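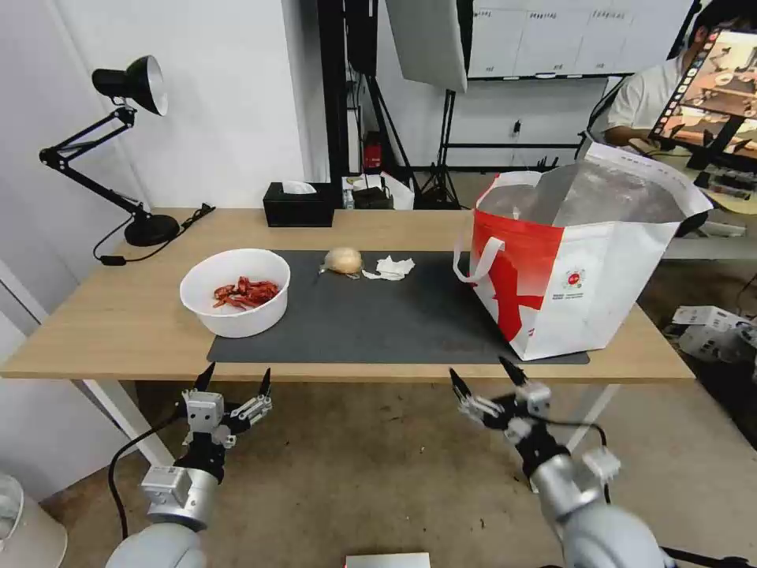 Carla Wendt
Product Writer, Ralow

Prusell Utility Table with Mat

The Prusell is a plain rectangular table for kitchens, pantries and back rooms where food gets sorted, wrapped and put away. It has a light wood-grain top and slanted white metal legs. The price is $115 with the dark gray Inskip mat included. The lamp is sold separately.

We get a lot of orders from people who want a second surface near the kitchen. The counter is taken up by the stove and the dish rack, and the shopping has to land somewhere. An insulated bag can stand open at one end of the Prusell with a bowl at the other, and there is still bare mat between them to work on.

The Inskip mat

The mat lies flat over the middle of the top and reaches almost to the front edge. It isn't fixed down, so you can move it toward one end or take it off completely. Dried chilies shed seeds and bits of skin, and it is easier to carry the mat to the sink than to wipe the whole table. Wash it by hand with dish soap and let it dry flat. Do not fold it. If it arrives with a curl from shipping, leave it under something heavy overnight.

The dark color makes pale crumbs and scraps of tissue easy to spot. It also shows flour, which some customers like and some don't. 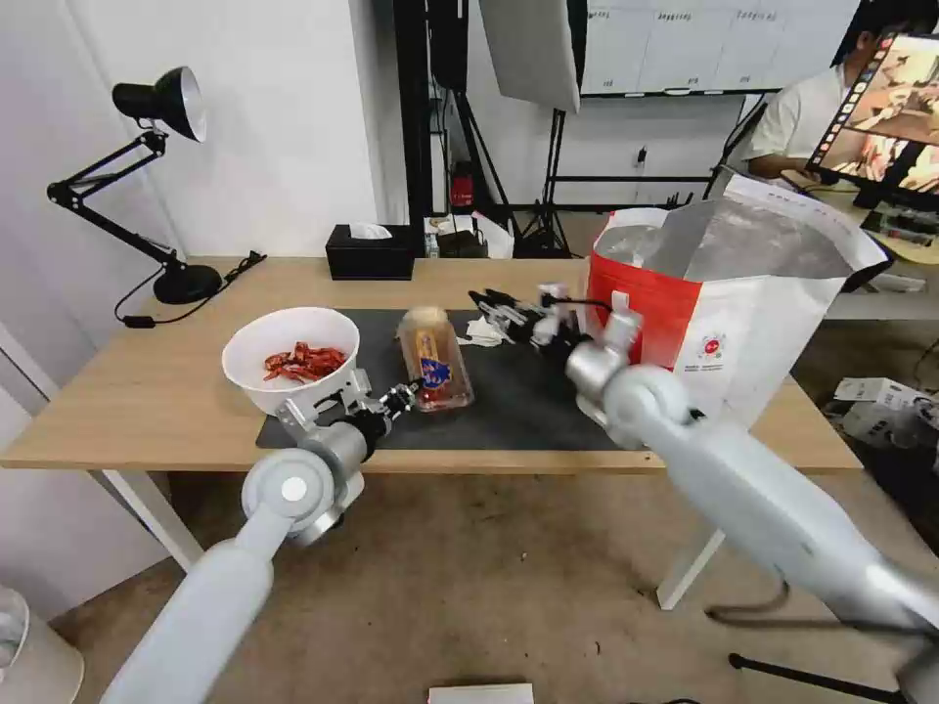 Bottles can go on the mat lying down or standing up. For oil or sauce, we suggest keeping the caps tight and wiping the bottoms first – a ring of oil left overnight is hard to get out of the mat, though it comes off the tabletop with warm water and a little soap.

Lighting

The Cevotard desk lamp is a good match for this table. It is black, with a jointed arm, a cone shade that is white on the inside and a heavy round base, and it takes up little room in a back corner. Run the cord off the back edge and keep it clear of the mat. Bulbs are not included.

Assembly and care

The top and legs ship in one box that weighs 40 pounds. Two people should lift it. Put the top face down on a blanket, attach the legs and tighten everything by hand before you use the wrench. Check the bolts again after the first month.

Wipe spills when they happen. Use a trivet under hot pans, including on the mat, which is not heat rated. Don't use scouring powder on the top.

Ordering

Tables ship from our warehouse in up to 3 weeks. Replacement mats usually go out sooner. The table is covered for 2 years in home use, and the mat can be returned unused in its original wrapping.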